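From: Gemma Lambert
To: Skinham Model Railway list
Date: 28/01/2025
Subject: Re: Layout height and the long grade

Hi all,

Tracey Sowerby wrote:
> We're finally getting a room of our own after years of the layout
> living on trestles in the garage, and I've got 22 feet along the
> long wall. My question is how high to build. Everything I read says
> chest height looks best but I'm five foot two and the grandkids are
> shorter again. Also, has anyone run a steady 2 per cent climb with
> long freights? Fadi says his stall halfway up and I don't want to
> build it twice.

Tracey, congratulations on the room!! I am green with envy. Ours is still sharing with the dryer and the Christmas decorations, and every June I promise myself I'll clear the other half out, and every June I go camping instead.

Okay, height. We built the first Midau line at chest height because that's what the books told us, and it did look gorgeous at eye level, trains coming around the bend straight at you and all that. But I spent three winters on a kitchen stool with my arm over the grain elevator trying to rerail boxcars at the back, and I knocked the same water tower over so many times that I gave up gluing it. When we moved I dropped the whole thing to just above my elbow and I've never been sorry. You lose a bit of the drama. You can sit down on a low chair when you want it back. For the grandkids I'd do a sturdy step along the front with a rail on it (a proper fixed one, please, no milk crates - ask Consuelo about her ankle).

If you're stuck between two heights, do what Antonina Hutsuliak told me to do, and clamp a plank to a couple of ladders and live with it for a week. Put a mug on it. Reach over it. You'll know pretty quick. 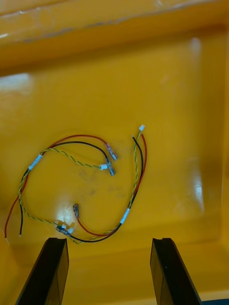 Wiring, waiting its turn in the yellow bin.

Now the grade. Two per cent is fine, truly, but it's the curves that'll get you. Fadi's climb has that tight turn at Sedgwick right where the engine is already working hardest, and a curve on a hill pulls like a steeper hill. I'd bet a box of Timbits that's his stall. If you can keep the climb on your long wall and do the turning on the flat at each end, you'll have a much nicer time of it. And ease into it! Don't go from level straight to full slope or you'll get couplers letting go at the bottom, and then half your train heads back down to the station without you.

My other bit of advice is to run your longest train up the bare roadbed before you do one speck of scenery. I know, I know. I wanted my trees too. But I had to peel up a whole hillside at Predex siding, lovely little spruces and everything, to fix a dip I could have shimmed with a piece of cereal box. I sulked for a month.
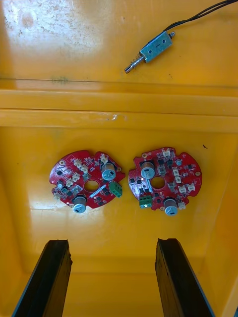

Antonina went the other way entirely and put in a helix, and she'll tell you it's wonderful, and it is, but it also ate a corner the size of a chesterfield and she has to duck inside to clean the track. With 22 feet I really don't think you need one. A long, lazy climb with a bit of rock face behind it is prettier anyway, and you can watch the train the whole way up instead of waiting for it to pop out the top.

Fadi, if you're reading, what are you pulling with these days? If it's still the little switcher from the swap meet then I take back everything I said about the curve. Try two engines and tell us how you make out.

Oh, and Consuelo Cisneros was asking if anybody has a spare backdrop roll, sky blue, no clouds. She'll trade for ballast. Write to her off list.

Tracey, send us a sketch when you've got one, even if it's on the back of an envelope. And paint the floor before the benchwork goes in! I didn't, and I've been looking at that grey concrete ever since.

Cheers,
Gemma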